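Budgeting for a gripper setup at home or in a small shop

Posted 11/09/2024 by Eliécer Muñoz

Most people who ask me what a gripper costs mean the gripper itself. That is the number on the listing, and it is usually the smaller part of the bill. When we set up the fruit handling bench at Himville we had 1,240 dollars to spend. The pair of grippers took 820 of it. Plan the rest before you order.

Write down what you want to pick up
Do this first. List the items by size and by surface: bare skin, paper, plastic film. Film is the one people leave off, and it slides and bunches in a way bare fruit does not. If half your list is wrapped, test wrapped.

Fingertip pads
Treat these like sandpaper or saw blades. They wear out and you will buy more. Set aside 60 dollars for the first year and get spares in the same order so you pay shipping once. Check that the pads come off without replacing the whole finger -- on some models they don't.

One or two
If you will ever want to hold one thing while moving another, buy two at the start. Matching a second unit later is a headache when the maker has changed the linkage. Rostari and Rana both sell pairs, and both will quote a small shop if you write to them.

Test items
Groceries are fine. Use a mix of sizes, from an orange down to a kumquat or a jujube, and wrap some of them yourself. I allow 40 dollars a month for fruit and film. Put down a plate as a fixed place to set things.
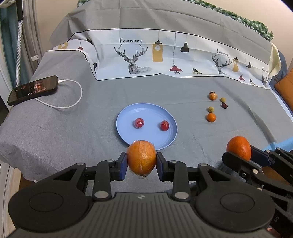

Fruit changes as it ages, so replace the test items on a schedule and note the day you bought them. A soft orange will make a weak grip look better than it is. Keep the film from one brand too, or your notes from June won't match your notes from fall.

Leave something for repairs
Pins and springs are cheap, but waiting for them is slow. Our supplier in Sorthorpe keeps common sizes in stock and ships small orders. Ask yours before you buy, and get the parts list in writing. If they can't send one, look at another model.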